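Wilson Ccori
Jan 26, 2018 – 5 min de lecture

Apprendre le gallois à quarante ans passés, le fil (long, désolé)
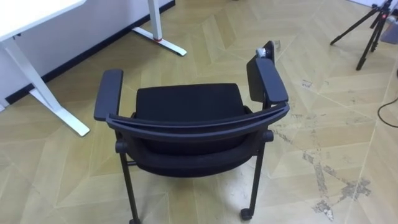
1/ Le déclic

Bon, on me demande depuis décembre où j'en suis avec le gallois, alors je déroule tout ici une bonne fois et je vous renverrai vers ce fil quand vous me poserez la question au bistrot.

Au départ il y a un trajet en car, à côté d'une dame qui téléphonait à sa sœur. Je n'ai pas compris un mot pendant deux heures et je suis descendu avec une envie folle de savoir faire ces sons-là. C'est tout. Pas de grand-mère de Cardiff, pas de mutation professionnelle, rien.

2/ La méthode

J'ai commencé avec le manuel Gaber, celui à couverture verte, acheté d'occasion et déjà annoté au crayon par quelqu'un qui a visiblement craqué au chapitre 3. Les dialogues sont d'un kitsch ! Un couple passe la moitié du livre à chercher une boulangerie. Mais les exercices sont bons, et la grammaire est expliquée sans jargon.

3/ Les mutations, parlons-en

Pour ceux qui ne connaissent pas : en gallois, la première lettre d'un mot change selon ce qui vient avant. Un chat, c'est « cath ». Le chat, « y gath ». Mon chat, « fy nghath ». Son chat à elle, « ei chath ». Même bête, quatre mots. J'ai passé des soirées à chercher dans le dictionnaire des mots qui n'y étaient pas, parce qu'il fallait d'abord deviner la lettre d'origine.

4/ Suite des mutations (je n'ai pas fini de râler)

Le pire, ce sont les g. À la mutation douce, le g disparaît. Pouf. « Gardd », le jardin, devient « yr ardd ». Donc quand un mot commence par une voyelle, il y a peut-être un g fantôme devant, ou peut-être pas. À vous de voir.

5/ Le fameux ll

Tout le monde me demande de le prononcer. Langue placée comme pour un l, et on souffle sur les côtés. Mon premier mois, je crachais. Mon fils se tenait à distance respectable pendant les devoirs. Maintenant ça passe à peu près, sauf dans « llyfrgell » (bibliothèque) où il y en a deux et où je m'effondre sur le second.

6/ Les cartes mémoire

J'utilise Trinley pour le vocabulaire. Ce matin : 2,628 cartes vues depuis que je l'ai installé, m'annonce l'appli avec sa virgule à l'anglaise. C'est flatteur, sauf que vues ne veut pas dire sues ! Il y a un paquet de 173 cartes que je rate à chaque passage, toujours les mêmes. Les prépositions conjuguées, essentiellement. Oui, les prépositions se conjuguent. « Ar », sur. « Arna i », sur moi. « Arnat ti », sur toi. Je vous laisse méditer.

7/ Ce qui m'a fait progresser pour de vrai

La radio, bêtement. J'allume en faisant la vaisselle et je n'essaie pas de comprendre. Au début c'est de la bouillie, et puis un jour on attrape « heddiw » (aujourd'hui), le lendemain « tywydd » (la météo), et on se retrouve à crier « glaw ! » tout seul devant l'évier parce qu'on a reconnu la pluie. La pluie revient beaucoup. C'est un mot rentable.

8/ Le groupe de Stirkport

Je me suis inscrit à un atelier de conversation en ligne qui part de Stirkport. On est cinq en général, une heure, interdiction de parler anglais (et pour moi le français, ce qui fait rire les autres, vu que personne ne le comprend). La première séance, j'ai dit mon prénom, que j'aimais le café, et ensuite j'ai hoché la tête pendant cinquante-cinq minutes.

9/ Ma plus belle boulette

J'ai voulu dire que j'étais content d'être là. « Hapus », content, facile. Sauf que j'ai sorti « popty », le four. Je suis un four d'être là. Le groupe m'appelle encore comme ça de temps en temps, et j'avoue que je réponds.

10/ Oui et non

Il n'y a pas vraiment de mot unique pour « oui ». On reprend le verbe. Tu as ? J'ai. Tu es ? Je suis. Il y a du lait ? Il y a. Du coup, impossible de faire semblant d'avoir compris la question, alors que c'était ma stratégie principale dans toutes les langues depuis le collège.

11/ L'argent, puisqu'on me le demande aussi

Le manuel d'occasion, l'abonnement Trinley, la petite participation à l'atelier. Je dépensais davantage en salle de sport et j'y allais moins. Le seul achat que je regrette, c'est le coffret audio Carkovley : l'acteur articule comme s'il s'adressait à un quai de gare, et dans la vraie vie personne ne parle à cette vitesse.

12/ Mes horaires

Vingt minutes le matin avant que la maison se réveille, la radio le soir, l'atelier une fois par semaine. Quand je saute trois jours, je le sens tout de suite – les mutations nasales sont les premières à s'en aller. J'ai essayé les grosses séances du week-end, deux heures d'affilée, et je n'en retenais rien du tout.

13/ Pour ceux qui hésitent

Prenez d'abord les phrases entières, la grammaire viendra se coller dessus. « Dw i'n hoffi coffi », j'aime le café, ça rime presque et vous avez déjà la structure du présent. Et lisez à voix haute ! L'orthographe fait peur mais elle est très régulière, beaucoup plus que la nôtre. Une fois qu'on sait que le w est une voyelle (le plus souvent, entre « ou » court et « ou » long), « cwm » n'a plus rien d'effrayant.

14/ La suite

Je me suis mis à un roman pour ados, une histoire de phare et de contrebandiers. Une page par jour, dictionnaire ouvert. J'en suis au moment où le gamin trouve une clé, et je crois que son oncle est mouillé dans l'affaire, mais il est possible aussi que j'aie mal compris et que son oncle soit juste mouillé.

15/ Si vous avez des podcasts en gallois du nord, je prends, mes oreilles sont trop habituées au sud. Nos da à tous, je retourne à mes prépositions.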